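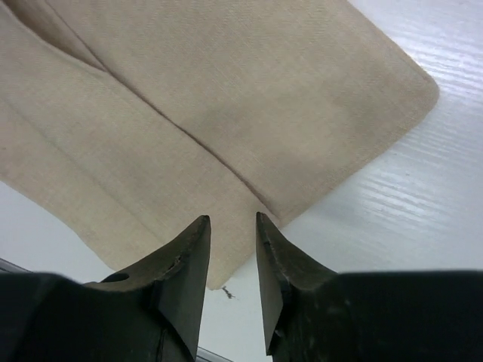
TEX 118: Cloth and Its Habits
Notes for Week 2: Plain weave, grain and the bias
Lecturer: Siwan Vaughan

Bring these to the studio session. I print a few spares, which vanish by five past nine, so please don't plan your morning on getting one.

Where we left off

Last week we dealt with fibre and yarn, and several of you discovered that a burn test smells worse than the textbook lets on. The swatch cards are marked and in the tray outside my office. If your card says "see me", the colour of your writing matched the colour of your swatch and I couldn't read either.

Plain weave

Over one, under one, and on the next row the reverse. You could teach it to a child with strips of construction paper, and most of you were that child. It is the oldest structure we cover and the one that students skip in revision on the grounds that they already know it. They then write on the exam that canvas is a twill.

Terms you need:

Warp: the yarns held under tension on the loom, running the length of the cloth.
Weft: the yarn passed across them.
Selvedge: the finished edge on either side, where the weft turns back.
Sett: how closely the warp yarns are spaced.

Muslin, canvas, poplin and cheesecloth are all plain weave. What separates them is fibre, yarn size, twist, sett and finishing. When someone in a shop tells you a cloth is "just cotton", they have told you one thing out of five and are hoping you'll stop there.

Balanced and unbalanced cloth

In a balanced plain weave, warp and weft are similar in weight and spacing. Crowd one set and it begins to hide the other. Pack the weft down hard and you get a weft-faced cloth, as in tapestry. Crowd the warp and you get a warp-faced one, common in straps and bands. Poplin sits partway along, with a finer, closer warp and a faint crosswise rib that you will learn to find with a fingernail.

Our handling collection has a good run of samples from the Panley mill, including a household linen woven at a width of 190 cm. The mill's own catalogue calls it "serviceable", a word I wish more catalogues had the nerve to use. Handle it with clean hands. Coffee stays on the windowsill, as does anyone holding coffee.

Grain

Straight grain runs parallel to the warp. Cross grain runs parallel to the weft. Most woven cloth stretches very little on the straight grain and slightly more on the cross, and you can check by tugging. Tug gently. The collection is older than you are, and in places older than me.

To find the grain when the selvedge has been cut away:

1. Pull a single yarn from a raw edge and follow the gap it leaves.
2. Tug in both directions and compare.
3. Hold the cloth to a window and look for the more regular set of yarns, usually the warp.
4. If these disagree, write down that they disagree. I would sooner read an honest muddle than a confident guess.

Bias

Any direction that isn't warp or weft is a bias. The true bias lies at 45 degrees to both. Pull a plain weave along it and the little squares between the yarns lean over into diamonds, so the cloth lengthens one way and narrows the other. The yarns themselves have hardly stretched. This is why a bias-cut skirt clings, why it should hang overnight before you hem it, and why the hem you did at midnight anyway now looks like a coastline.

It also bears on folding. A fold along the grain runs beside one set of yarns and tends to lie quietly. A diagonal fold crosses both sets, and the cloth can creep out of shape while you're pressing it. Press by lifting and lowering the iron. Sliding it about is ironing, a separate activity for which there are no marks.

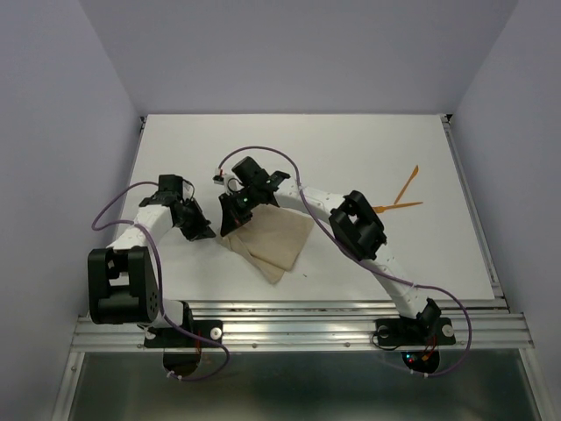

Finishing, briefly

Cloth straight from the loom is called greige, or loomstate. It may still carry size, oil and whatever was floating about the mill. Scouring removes most of it, and shrinkage arrives at the same time, uninvited. Always wash a sample before you cut. Houda Abdelaziz, who runs the dye lab, will lend you a bucket if you sign for it. She does read the sign-out sheet.

Studio exercise

Cut three strips, each 12 cm long and as wide as your ruler: one on straight grain, one on cross grain, one on true bias. Mark the direction on each before you put it down, or you'll have three identical strips and a long afternoon. Hang each with the same clip weight, record the length, and attach the strips to your card.

Work in pairs. Venla Lindqvist is supervising the back benches.

Reading

Vaughan, course reader, chapter on simple weaves. Skip the introduction, which I wrote in a hurry.
Rantala, "Sett and Hand in Household Linens", on short loan.
Noiphan, "Cutting Across", first half only. The second half is on collars and we'll get to collars.

Cards are due at the start of the next session, strips attached with stitches. Staples rust.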